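How to Wash and Dry Canvas and Cotton Bags Without Shrinking Them

I have more cloth bags than any one household needs, and I suspect you do too. They come home from the farmers market, they arrive folded inside other bags, they get handed over at the library, and before long there is a whole drawer of them. I use mine for everything from potatoes to swim gear, and for years I washed them the way I washed towels, meaning hot water and a long tumble in the dryer. The result was a stack of stiff, puckered little bags with handles that twisted like old phone cords. So I started over and learned to do it properly, and I've been happy with this routine ever since.

What you'll need

A clean sink or a good-sized basin
Mild liquid detergent (I like the unscented kind)
White vinegar
Baking soda
An old toothbrush with soft bristles
Two bath towels you don't mind getting damp
A clothesline or a drying rack

Before you get anything wet

Turn every bag inside out and shake it over the trash. You will be amazed at what comes out of the corners: onion skins, receipts, half a cracker, sand from a beach trip you'd forgotten about. Run your finger along the bottom seam, too. Crumbs get packed down in there, and once they're soaked they turn into a sort of paste that takes much longer to get rid of. A dry toothbrush will flick most of it out.

Next, look for a tag. Plain cotton and canvas are usually fine in cool water, but a bag with a stiff cardboard base, leather handles, or a waxed finish should only be wiped with a damp cloth. I learned that with a very nice waxed tote from a shop in Rurkgate, and I still feel a little sad when I see it hanging on its hook.

Testing for color

If a bag has any colored panel, trim, or printing on it, please take a minute to test it. Wet a corner of a white cloth, add a drop of detergent, and press it against the colored part for 30 seconds. If color comes off on the cloth, wash that bag by itself in cold water and don't let it sit. Reds and deep blues are the worst offenders in my house, although I did once have a cheerful orange lining that tinted an entire load of dish towels peach.

Treating stains

Mix baking soda with just enough water to make a paste, something like toothpaste, and dab it on the spot. Give it half an hour, then work it in gently with the toothbrush, going with the weave. For grease, put a drop of dish soap on first and rub it in with your thumb. Berry stains respond better to vinegar, one part to two parts water, blotted on and rinsed out again. Don't use the baking soda and vinegar together, no matter how satisfying the fizz is. They mostly cancel each other out and you're left with salty water.

Washing

Fill your basin with cool water and stir in 2 teaspoons of detergent. That looks stingy, I know, but thick cotton holds on to soap and you'll be rinsing until supper if you use more. Push the bags under, swish them around, and let them soak for 30 minutes. Then squeeze the suds through, paying extra attention to the handles, where our hands have been.

Drain, refill, and rinse until the water runs clear. Three rinses is normal for me, and four if I got heavy-handed with the bottle.

You can use a machine if you'd rather (I do when there's a big pile). Choose cold and gentle, tie the handles in a loose knot so they don't strangle everything else, and keep the spin low.

Drying and shaping

Lay a wet bag flat on a towel, roll the two up together, and press down with your forearms. Unroll it, tug the side seams straight, pull the handles to their full length, and smooth the corners with the flat of your hand. All the shaping happens at this stage, while the cloth is still willing. Hang the bag upside down by its bottom edge with two clothespins, out of strong sun if it has any color to it. On a breezy October afternoon mine are ready by supper. In a humid kitchen, plan on overnight.

Ironing is optional, but a bag pressed while faintly damp does fold up beautifully. Use the cotton setting, work from the inside, and stay well away from printed areas.

Putting them away

Fold each bag in thirds lengthwise, tuck the handles in, and fold it in half. Stand them upright in a drawer or a shoebox, like file folders, so you can pull one out without upsetting the rest. Make sure they're fully dry, especially at the thick seams, or you'll open the drawer to a musty smell and have to start again.

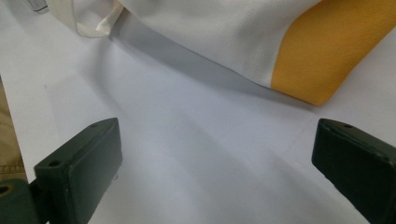

As for how often to do all this, I wash the produce bags every couple of weeks and the others at the change of season. Anything that has carried raw meat goes straight into the wash the same day, on its own, and I use the hottest water the tag allows for that one, even if it costs me a little shrinkage.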